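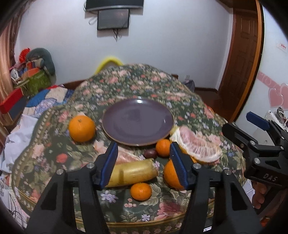
Green flowery tablecloth, purple plate, oranges.

Back from Lesmont and the post pile is horrendous so this will be quick.

First, the train. Missed the connection at Nitden by what felt like a breath. Doors shutting as we came down the steps, me with the big bag and Mum's parcel under one arm. Next one not till 20 past. Cold waiting room, vending machine with a handwritten note on it, the usual. Ate the sandwiches we were saving.

Then the rest of it. We went to clear out the last of my aunt's flat before the keys go back in June. I thought two days. Took 5. She kept everything, and I mean everything, in envelopes. Bus tickets. Seed packets with the seeds still in. Guarantee for a toaster she must have thrown out before I left school. You can't just tip it all in a bag either, there was a twenty pound note in with the gas bills so after that we had to open every single one.

Marloes Peeters from downstairs came up with soup both nights we were really flagging. She is 73 and did the stairs faster than me. Told us my aunt used to play cards with her for buttons and cheated. I had no idea about any of this. Mum went very quiet and then laughed till she had to sit on the floor.

Found the letters, by the way, for those who asked last time. Bottom of the wardrobe in a Van Damme shoe box. 8 of them, all from the year she worked away in Cledinell. Haven't read them yet. Mum wants to go first and thats fair enough. The handwriting is tiny.

Things I kept: the bread knife, a blue cardigan, the button tin (obviously). Things I wish I'd kept: the hall lamp. Was being sensible about space. Regretted it before the van had gone round the corner.

The charity people took the bed and both chairs but not the sofa, something about a label. So the sofa is still sitting there and somebody has to ring the council. Me, probaby.

Will do a proper post on the letters if Mum says yes. Also still owe you the marmalade write up from winter, I know, I know. Washing machine has just beeped and there's another load after this one. Comments are open again, sorry about the spam.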